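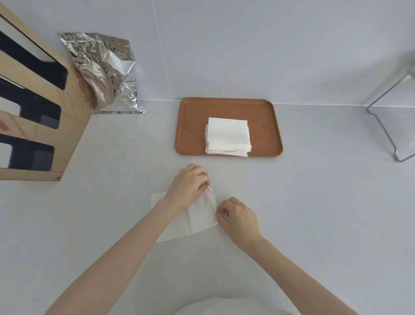

What Went Wrong With Our Folding Trials
Project report, robotics elective, Gratville

Our project, Mendel, is meant to learn paper folding from people. One of us folds, the head camera records, and the software turns the hand positions into moves for the arm. I loved this project from the first week, and the part I want to write about is the failure in October, which taught me more than all the good runs put together!

We had 200 recorded folds and the arm was getting decent at the easy ones. Then, on fold 55 of a long playback test, the gripper kept closing after it already had the paper. It drove down into the counter and stalled. Soledad Casado hit the stop button fast — thank you, Soledad — and the only damage was a bent fingertip and a very flat sheet.

The log was great reading. Thin paper bends up into an arch when you start a fold, and our height estimate was following the top of the arch. When the arch collapsed, the target dropped with it, below the counter. The Didach controller should have refused that, but our force limit was typed in as 900 when we meant 50. Both mistakes were ours.

Fixes so far: a hard floor at counter height, the limit set back to 50, and a second person reading every settings file before the motors go on. Montoya, our other test arm, had the same wrong number in it. We haven't rerun the long test yet.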